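The Goose of Plerken

Part One: The Clip

The video lasted 11 seconds and showed a goose the size of a bus walking across the runway at Plerken. By lunchtime it had been shared 1,388 times, mostly by people who had never been to Plerken and were now canceling plans to go.

I was the fact desk at the Basent Courier. I had a chair, a phone and a rubber stamp that said FALSE, which we couldn't use on the website but which I was fond of.

The airport picked up after 4 rings. No, the man said, they had no goose. They had a runway, and he could see all of it from where he was sitting. I asked if he would have noticed a large bird. He asked me how large. I told him, and he went away to check, which I thought was decent of him.

He was gone a long time. I ate a packet of crackers over the keyboard and read the comments. A woman in Fliltanby said the goose had been there since October and the government was feeding it. Her neighbor said it was a swan.

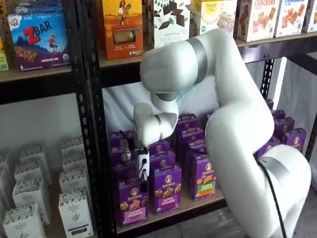

Part Two: The Correction

I found the original before dark. It came from a commercial for Prantl, a brand of duvet, and in the full version the goose lies down on a sleeping family and everyone looks pleased. Someone had trimmed off the family and added sirens.

I wrote it up. The claim was false, the goose was a duvet, the airport was open. My editor changed "goose" to "alleged goose" and ran it under the date, Nov 10, 2019, between the tide tables and a recipe for leeks.

It was shared 2 times. One of those was my mother. The other was the woman in Fliltanby, who wrote above it: "Look how hard they're working to hide this."

I was putting on my coat when the phone rang. It was the man from the airport, out of breath.

"I've walked the whole length of it," he said. "There's no goose."

I thanked him and told him we'd already printed that.

"Right," he said. "Only, who do I talk to about the feathers?"

I took my coat off again and looked for a pen.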